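I have been trying to leave a group chat since July. The chat is called Driltimley Street Parking, it has 30 members, and I haven't lived on Driltimley Street for two years. I don't own a car either, though I did at the time, and I once asked in there whose ute was across my driveway. That was my entire contribution.

The app is Keva. My brother-in-law Pascal put the whole family on it after he read something alarming about the last one, and then the street followed, and then my dentist. It's a perfectly decent messaging app if you only want to arrive. Leaving is tucked under the group name, then under "Membership", then under a grey line of text that I took for a copyright notice.

I pressed it on a Wednesday night, well after eleven, so as to slip out quietly. Keva told all 30 of them. "Pascal's Relative has left the group." (That's my display name. He set it up on his phone and I've never found where to change it.) By breakfast I'd been added back by Zbigniew Kaczmarczyk at number nine, who assumed I had sat on my phone.

So I muted it. Muting in Keva comes in three strengths: eight hours, a week, and "until you return", which sounds like something you'd say to a soldier. I chose the last one. It still shows the little red number on the icon, and the little red number is currently 1451. I had it down to 1197 at one point by scrolling with my thumb while the kettle boiled, and then somebody's cat went missing.

The cat was under a house. I read the lot, of course.

My friend Ruoxi, who does have a proper computer job, told me to archive the chat. I archived it. An archived chat comes back whenever anyone writes in it, so mine stayed archived for the length of a cup of tea. She then suggested I turn off badges altogether, which worked beautifully until I missed four messages from my mother and one from the dentist, and had to grovel to both. 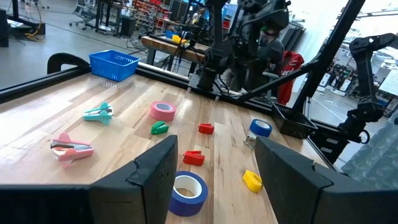
*Ksawery Pietrzak*

There was an update last week. The notes promised "a calmer way to catch up", and what you get is a button that squashes everything you've missed into a paragraph. I gave it a go on the parking chat. It said: "Members discussed bins. Zbigniew is disappointed." I can't fault it, and I did want to know more about the bins.

I've written to Keva support to ask about leaving silently. The reply thanked me for my feedback and invited me to join their community group, which has 1826 members. I haven't answered yet. In the meantime, if you're on Driltimley Street, green bins have moved to fortnightly and the ute belongs to number fourteen.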